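招聘:实验室自动化设备采购与规划专员(1名)

发布日期:6/17/18
招聘单位:Wimholm检测技术服务公司,样品前处理部
工作地点:Lotside园区二号楼
岗位性质:全职,合同制,首期合同两年,试用期三个月
汇报对象:部门主管 Mirta Huenchumán

一、岗位背景

样品前处理部目前承担公司水质、饮料和土壤浸出液三类样品的分装、稀释与登记工作。过去两年样品量持续增长,部门已决定把其中一部分重复性操作交给双臂机械手完成。第一套工作台已在Lotside园区装好,用于流程试验。下一步要在Oltow分部和Mansilla分部各建一套,并为三处统一配备耗材、夹具和备件。

此前设备采购由几位实验员兼管,报价单、合同和验收记录分散在各人手里,同一种试管架曾在同一季度向两家供应商各订了一批,孔径还不一样。部门因此设立本岗位,由专人负责从需求整理到验收付款的全过程,并编制下一财年的设备预算。

本岗位不要求编写机械手程序。程序和调试由自动化小组负责,专员需要听得懂他们的要求,并写成供应商能够报价的文件。

二、工作内容

1. 整理需求。到各工作台旁边看操作,和实验员、自动化小组一起确定每个工位需要的器具、尺寸、数量和更换周期。现有需求清单共158项,其中不少条目只有名称,没有规格,入职后第一件事就是把它补全。

2. 编制预算。分设备购置、安装改造、耗材、维护和培训五个科目,按分部列出。预算初稿在八月提交,之后根据财务部意见修改。每一项都要写明报价来源和有效期,没有报价的按估算列出并注明。

3. 询价与比价。单项金额超过采购制度规定限额的,至少取得三家书面报价。比价时要把运费、安装费、夹具费、保修期外的上门费一并算入。机械手本体的报价往往不含夹爪手指和线缆,这部分以前漏算过。

4. 合同与交期。跟踪订单,记录实际到货日期,对延期的供应商发出书面催告。设备到货前须与后勤部确认货梯尺寸、台面承重、电源插座和网络接口。

5. 验收。按技术协议逐项测试并签字。夹爪类配件须用部门正在使用的试管和离心管实测,不接受只用供应商样件做的演示。

6. 备件与耗材管理。为三处工作台建立统一的编号和最低库存。耗材按月盘点,备件按季度盘点。

7. 旧设备处置。能调拨的先在分部之间调拨,需要报废的按资产管理规定办理。

三、关于器具选型

这部分单独写出来,供应聘者判断自己是否适合。机械手工作台的主要开支在本体,但选型中花时间最多的是台面上的小件。手工操作时,移液器挂歪一点、试管架挪动一点,人会自己调整;换成机械手以后,这些都要提前想好。移液器架的高度、横梁的宽度、底脚能否固定,都会影响夹爪能不能顺利接近。试管架要考虑孔径、排距和自重,太轻的架子在取管时容易被带起来。玻璃试管与塑料离心管外径不同,夹持力也要分别设定,采购时应当把两类管子的样品一起寄给夹爪供应商。

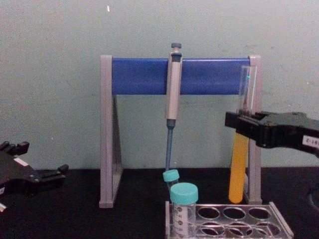 带螺旋盖的管子还有另外的问题。同一容量的离心管,不同厂家的盖径和盖边纹路并不相同,换一个牌子就可能要重做一套手指。因此我们倾向于一次选定型号,签年度供货协议,在协议里写明停产或变更尺寸须提前通知。专员要能够把这类条款谈下来,并在预算里为手指更换留出余地。

手动单道移液器近期仍会保留。部门还没有决定是否购买电动移液模块,专员入职后需要提交一份对比材料,列出两种方案的购置费、校准费和停机影响,由部门讨论。

四、任职要求

大专及以上学历,理工类或采购、物流管理类专业均可。
三年以上设备或仪器采购经验,有实验室、医院检验科或制造企业经历者优先。
能看懂尺寸图和技术协议,能用卡尺做基本测量。
熟练使用电子表格,能独立编制带公式的预算表。
能阅读英文报价单和说明书,并用英文写简单邮件。
能够出差。Oltow和Mansilla两处每月各去一次,每次一到两天。
与本公司现有供应商有亲属或利益关系的,须在申请时说明。

五、待遇

工资按公司技术职系标准执行,面试时根据经验定级。缴纳社会保险和住房公积金。带薪年假15天,第二个合同期起另行计算。出差按标准报销交通和住宿,另发伙食补助。园区有食堂和班车。

六、申请方式

请提交以下材料:

简历一份,注明可到岗时间;
一份本人做过的采购或预算案例说明,两页以内,单位名称和金额可以隐去;
学历证书复印件。

材料可在公司网站招聘栏目上传,职位编号1246,也可送到Lotside园区二号楼前台,信封上写明职位编号。

初选通过者将收到电话通知。面试分两部分:先是一份书面练习,根据三份格式不同的报价单做出比价表,时间一小时,自带计算器;随后与主管及自动化小组成员面谈,并参观工作台。书面练习满分100分,成绩只作为面谈时的参考,不单独淘汰。

未进入面试者的材料不退回,由人事部统一销毁。岗位招满后,网站上的招聘信息即行撤下。对岗位内容有疑问的,可在网站留言,注明转样品前处理部。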